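Merchant Payouts: Frequently Asked Questions

Last updated July 14, 2019

These answers apply to businesses that receive card and wallet payments through Gunwood and have them settled to a bank account. Personal wallet holders should use the separate wallet help pages. Where this page and your merchant agreement differ, the agreement applies.

Settlement timing

When is a payment settled?

A card payment is settled 2 business days after the day it is captured. An authorization that has not been captured is never included in a payout. Payments captured after the daily cutoff belong to the next business day's batch. The cutoff shown in your dashboard is in the time zone of your registered business address, and changing the display time zone does not move it.

Do weekends and bank holidays count?

No. A batch that would fall on a non-business day is sent on the next business day. If the receiving bank is in a different country from your registered address, holidays in both countries apply.

Why is my first payout slower?

New accounts have an initial holding period of 10 business days, starting from the first captured payment. The holding period ends by itself. Later payouts follow the standard schedule.

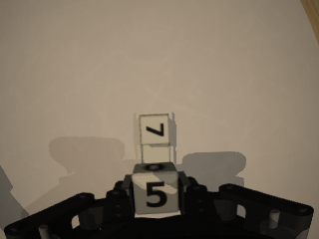 Gripper over the work surface, computer rendering.

Can I choose weekly or monthly payouts?

Yes. Open Settings, then Payouts, then Schedule. A new schedule takes effect after the current batch closes. Refunds and chargebacks are still deducted on the day they are posted, whatever schedule you use.

What is the minimum payout?

The minimum is $40. A balance below this amount is carried forward to the next batch. When an account is closed, the remaining balance is paid out in full once the chargeback window has ended.

Fees and deductions

Why is the payout less than my sales total?

The payout is a net figure. Gross captured sales are reduced by processing fees, refunds, chargebacks and any reserve. Each deduction is a separate line in the settlement report. Taxes on fees, where charged, are shown on the monthly invoice and not on the daily report.

Are processing fees returned when I refund a customer?

The percentage part of the fee is returned in proportion to the amount refunded. The fixed part is kept. For a partial refund, the returned fee is rounded down to the nearest cent.

What happens if refunds are larger than sales?

The account balance becomes negative. It is first covered by new sales. If it is still negative after 6 business days, the amount is debited from the bank account on file. A debit that fails is retried once, and payouts are paused until the balance is cleared.

What is a rolling reserve?

A rolling reserve is a share of each day's sales that is withheld and released later. It applies only to accounts where it is stated in the merchant agreement. Held and released amounts are listed separately in the report under the codes RSV-H and RSV-R.

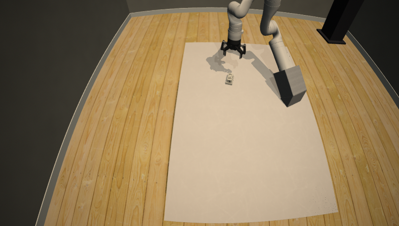
Lindiwe Moodley wrote in to say that RSV-R lines were being counted as new sales by her bookkeeping package, and that mapping the code to a balance sheet account instead of an income account fixed the totals. She also asked for the original hold date to appear next to each release. The hold date is now available as an optional column in the CSV export.

Reports and reconciliation

Where do I find the settlement report?

Reports are under Finance, then Settlements. A report is generated for each batch when it closes, before the funds reach your bank. CSV and PDF formats are offered. The PDF contains totals only, so use the CSV to match individual payments.

How do I match a bank deposit to a batch?

Every deposit carries a reference beginning with GW, followed by the batch number. Some banks shorten the reference. If yours does, match on the net amount and the value date.

Does the report work with accounting software?

The CSV can be imported into Drirnine Ledger and Skillitz Books without changes. For other packages, map the columns by hand. Amounts use a period as the decimal mark and have no thousands separator. Dates are written year first.

Can I get reports for closed batches from last year?

Yes. Reports issued from April onward use the current column layout. Older reports keep the layout they were issued with and are not converted. If your import template was built for the old layout, keep a copy of it for those files.

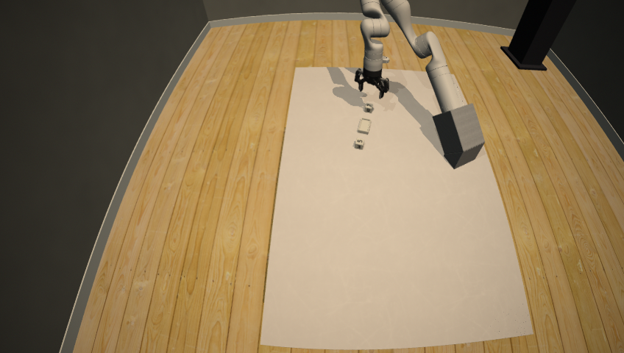 Bank accounts and currencies

How do I change my bank account?

Only the account owner can change bank details. Enter the new details under Settings, then Bank Account, and confirm with the code sent to your registered phone. The name on the bank account must match the legal name of the business. Payouts are paused while the new account is being verified. A batch already sent will go to the old account.

Can I be paid in more than one currency?

Yes, if you have a verified bank account in each currency. Sales in a currency with no matching account are converted to your main currency when the batch closes. The rate used is printed on the settlement report.

What if a payout is rejected by my bank?

The funds are returned to your Gunwood balance, less any charge made by the receiving bank. The payout status changes to Returned and a reason code is shown. Correct the bank details, then select Resend. Payouts routed through Sibiya Clearing do not show a reason code in the dashboard; contact support with the batch number to obtain it.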